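Junddale Packaging Notes
README

Last updated 20 Oct 2024
Maintained by Khanyisile Engelbrecht

What this is

A set of written notes and photos about cardboard boxes at home: the ones that arrive with mugs, jars and small kitchen goods, and what happens to them afterwards. Each note covers one box, from the kitchen table to the recycling. The set started in July as a list on the fridge and moved to files when the list ran out of room.

There are 357 notes and 899 photos. Some boxes have several photos and some have none.

What's in the folder

notes.csv has one row per box. The photos sit in a separate folder called photos, named by box number, with a letter on the end if there is more than one. The file called old_list.txt is the fridge list typed up as it was, spelling included. It overlaps with the first rows of notes.csv and hasn't been reconciled.

Columns in notes.csv

box_no: running number. Numbers were not reused when a row was deleted, so there are gaps, and the last box is number 500.

colour: brown, white or printed. Tan and kraft both go under brown.

shape: long, square or flat. Long means one side is at least twice the length of the next.

contents: what came in it, in a word or two. Blank if the box turned up empty from the garage.

state: whole, bent, torn or flattened. Only one value is allowed. If a box is both torn and flattened, it is entered as flattened and the tear goes under remarks.

opened_at: tape, flap or side. Side usually means somebody was in a hurry.

went_to: kept, recycled, Cele or unknown. Cele is the shelf in the hallway where boxes wait for anyone who is posting something.

remarks: free text. Commas have been replaced with semicolons.

How boxes are flattened

Take the tape off first. Open both ends, run a thumb down the glued seam and press the box out on the table. Long boxes tend to fold at the middle before the seam gives, and the end flaps are where most of the tearing gets recorded. A torn flap doesn't matter for the recycling but it does for the Cele shelf, which only takes boxes marked whole or bent.

Mugs should be moved well back before a large sheet is opened out. Put the sheet printed side down if it has one. Brown boxes can go either way up.

Known problems

The state column was filled in by 2 people and they did not agree on bent. Treat bent and torn as one group if it matters. Photos were taken in whatever light there was, so brown cardboard looks darker in some than in others. The contents column is thin for the Keststead boxes, which were unpacked before the list existed.

Sample photos
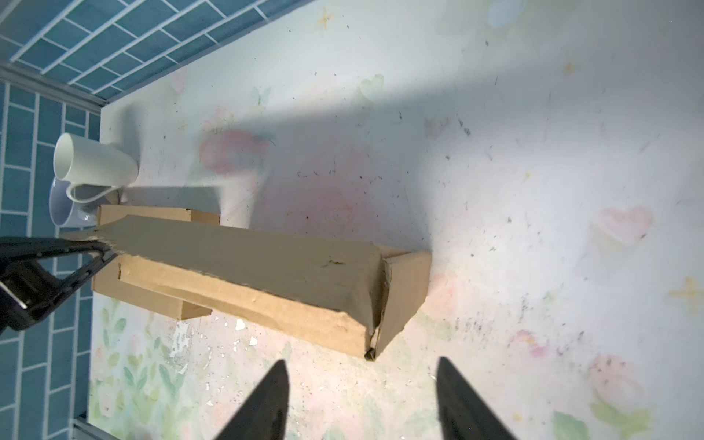 Cardboard on the patterned tabletop, with mugs at the side. 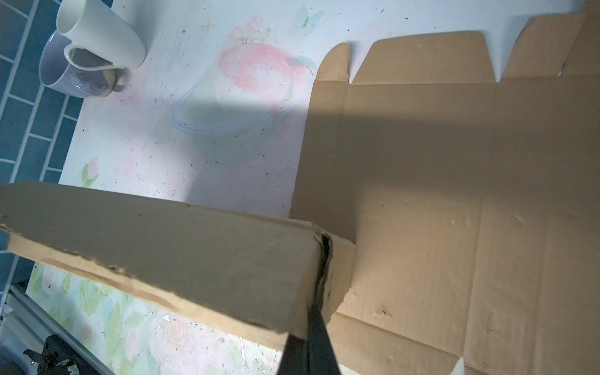

Feedback so far

Trudport wrote back that one state per box is too few, and that a crushed end should be recorded separately from a torn one because a crushed box can still be posted with a bit of padding. A second state column has been added to the list of changes for the next version.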